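The condiment tray, or how I got my bench back

I cooked dinner on Sunday with a bottle of vinegar in each hand and my elbow on the cupboard door, trying to work out which one was already open. Both, as it happened. There was a third behind the rice. So that was the evening I decided the sauces were moving out of the pantry and onto a tray, and I've been boring everyone I know about it since.

The idea isn't mine. My friend Ifigeneia Panagiotou has kept her oils and sauces on a tray next to the stove for as long as I've known her, and I always thought it was a bit of a restaurant thing to do (she also decants her flour, so you can see why I didn't take it personally). But when you cook at her place you just reach over and grab what you want! No rummaging, no sticky ring on the shelf paper, no reading labels upside down with your glasses fogged up.

I started by pulling everything out. I won't tell you how old the fish sauce was. Anything I hadn't touched since last summer went in the bin, anything that should have been in the fridge all along went in the fridge, and what was left got a wipe with hot water and a drop of dish soap. Do the necks and the caps as well, that's where the gunk lives. 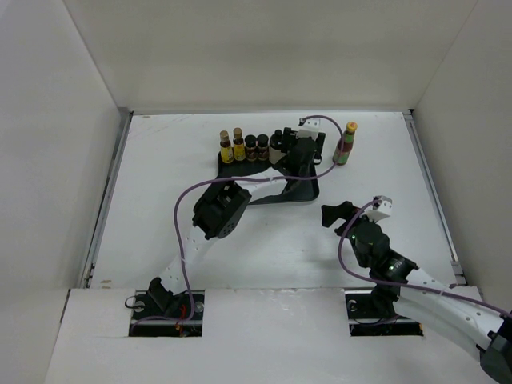
The rule I've settled on is that if I use it at least three nights a week, it gets a spot. Everything else goes back in the cupboard and can stay there being interesting. For me that means the dark sauces, a couple of seasonings I shake over eggs and noodles and pretty much anything with a potato in it, and one jar of the plain white stuff. I went back and forth on chilli sauce. It's tall and I use loads of it, but I also take it to the table, so it never ends up back where it started anyway.

For the tray itself I wanted something black, with a lip. Black because soy drips show up on everything else I own, and a lip because I've mopped up enough oil for one lifetime. I'd been eyeing off a lovely one from Giltov but it was fifty dollars, and for something that's going to spend its days under a soy sauce bottle I couldn't do it. The Pritik one was a much nicer price and goes straight in the sink. My only grumble is that it marks a bit when you slide things around on it, so lift, don't drag.

Then there's the order. I tried tallest to shortest, like a school photo, and it looked great and drove me mad. What works is keeping like with like - sauces at one end, shakers in the middle, salt and so on at the other end - and all of it along the back edge. That leaves the front free for the spoon I'm stirring with, or the garlic I've chopped too early, or a lid. I was tempted to fill the whole thing up, and my partner did put a pepper grinder and two stock cubes there on Monday. They've been relocated. 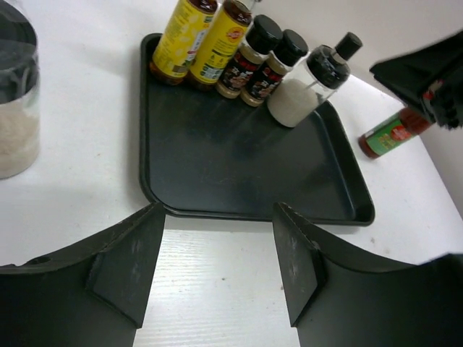
Sauces on the left, shakers next along, and plenty of room left at the front.

One thing I'd do differently is turn the labels out from the beginning. My two sauces both have yellow labels, and from the stove they're close enough to twins that I've already put the wrong one in a stir-fry. It was fine, a bit sweet. I've since put a dot of nail polish on one of the caps, very classy.

A few people have asked about light and heat, and yes, I've pushed the whole lot to the far side of the bench, away from the hotplates and out of the afternoon sun. The good sesame oil stays in the cupboard regardless. I buy the 300 ml bottle now too, it gets finished before it has a chance to turn.

Next up is the spice drawer, which I'm hoping to get through in November if the weather stays miserable. If you've got a way of storing cumin that doesn't end with cumin in the cutlery, leave me a comment.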